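Home Grippers Arms Cameras Controllers Support

Hand-held tools / Parallel grippers / Soft goods

Stesta hand-held gripper, two-finger, padded

The Stesta is a two-finger gripper you hold and work yourself, for recording grasps before you commit to an arm. The fingers move on pivoting linkages and close on a pair of blue pads. We stock it next to the Skesotier, which has the same reach but bare metal fingertips.

Film packaging is where the two differ most. The pads take hold of a snack bag by its sides and keep it upright, and the camera still gets a view of the print and the contents.

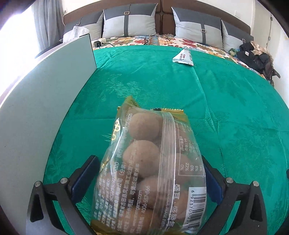
Choosing between the two

Take the Stesta for bags, sachets and anything with a seam. The Skesotier suits rigid boxes and costs less. Rupert Mayrhofer, who runs our test bench, put both through 70 grasps on filled bags and prefers the Stesta with its fingers fully open on approach. Starting half closed tends to push a light bag along the surface.

Cloth is harder on either tool. A woven cover creases under the fingertips, so come down square and stop just short of the fabric.

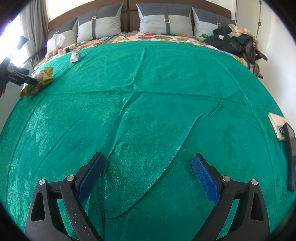

Pads are rated for up to 4000 closures and are changed as a pair. Spare sets come in packs of 20. The Brophy wrist plate fits both models and is sold separately. Orders placed in July ship from our Plurkulden store.

Contact sales | Returns | © Stesta Tools | Back to top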